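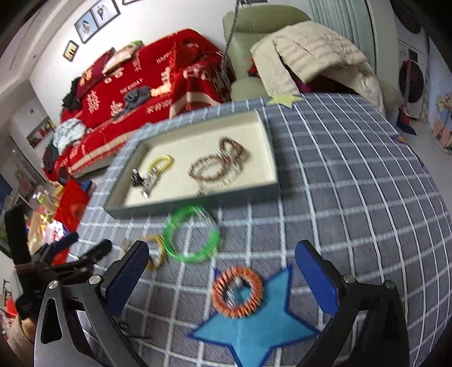
From: Ysaline Boyer
To: jikside-members
Date: October 25, 2022
Subject: Re: [jikside-members] Dullier open day, anyone go?

Henrike Fuchs wrote:
> I couldn't get to the Dullier open day because of work. Did anyone
> from the list make it? I'd like to know three things. Is the
> hand-held gripper kit something a group our size could run? Did
> they show the arm working from the recorded data, or only talk
> about it? And is it worth organising a group visit in March, when
> they open again?
>
> Henrike

Hi Henrike,

I went with two others from the list. We got there when the doors opened and stayed until they started packing up. I'll take your questions in order.

The kit first. You hold the gripper in one hand and work the fingers with a trigger. The camera rides on the tool, so it sees the fingers and whatever is between them. The one I used had blue mesh-textured pads on black metal fingers. It's lighter than I expected but my wrist was sore after a while, and the woman running the table said they swap people out regularly. I think we could run one. The fiddly part is calibration, which they do at the start of each session and again if the tool gets knocked.

The task they had chosen for visitors was sorting jewellery. You pick a bracelet up off a checked tablecloth and put it in a felt-lined tray. The green bangle was easy for me. The orange beaded bracelet was not. It's a ring of small spiky beads, and mine was sitting on a light blue felt star, so if I went in too low I got the star as well. I had 7 tries at it and was happy with 2 of them. They keep the bad ones too, marked as bad.

On the arm: yes, they ran it, in the other room. It's the Prultard arm with the same style of fingers bolted on. The model it was using had been trained on 662 recordings, all of bracelets going into a tray. I watched for more than 56 minutes in total, on and off. It was slow and fairly steady on the rigid pieces. With strung beads it would often close beside them, back off and try again. One of the staff stopped it twice by hand. I asked if it had been tried on other tablecloths and he said not enough to give me an answer, which I appreciated.

The software is called Ignacio. It handles the recording and the labelling. I didn't get a clear answer on licensing for clubs. They took my email and said someone would write, but I haven't heard yet.

As for March, I'd go again, with a smaller group. Only one person can use the gripper at a time and the lineup got long by mid-afternoon. Four or five of us arriving early would be fine. Parking is on the street and there are stairs up to the second room, so anyone who needs the elevator should email ahead.

If you want to ask Dullier about dates, go ahead and copy me. I have the handout with their calibration steps and can scan it for the list this weekend.

Ysaline

_______________________________________________
jikside-members mailing list
To unsubscribe, send a blank message to the list with "unsubscribe" in the subject line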